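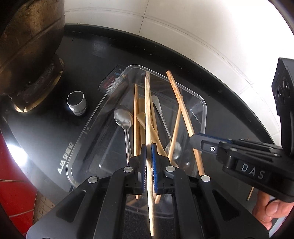 Sorting practice on the stove: one chopstick held between the blue pads, the second gripper waiting at the right.

Brândușa Bratu learned to solder at the age when other people learn to drive. Her kitchen in Buswood is small, and in the evening it becomes the test place for the grippers she builds with Damián Pereyra at the Telldale shared workshop.

The idea of the project is simple to say. A person holds one gripper in each hand and does normal housework with them. The recordings are later used to teach a robot arm the same movements. For this the tool must feel natural, and this part has cost them most of the winter.

"A chopstick is a cruel object," says Bratu. "It is thin, it is round, and it always lies across another one."

Their first jaws had flat pads made from an old bicycle tube. They held a cup very well and a chopstick very badly. Pereyra then tried pads with a fine ridged surface, and he fixed the jaws with screws in place of glue, so that a broken part can be changed in the middle of a session. By January they had recorded 119 sessions with the new pads.

Not everything is solved. If the user presses too strongly, a long chopstick bends, and the camera sees a curve where the software expects a straight line. Spoons are another difficulty, for the polished metal gives reflections. Clear plastic boxes do the same.

Elsie Cartwright, who keeps the accounts of the workshop, has written down 1,654 dollars for the pair until now. The largest part went for motors that they later removed.

On Tuesday the two builders will bring the grippers back to the workshop bench to make the handle thinner. Bratu has small hands, and after 70 minutes her thumb begins to hurt. Pereyra wants to keep the old handle also, for himself.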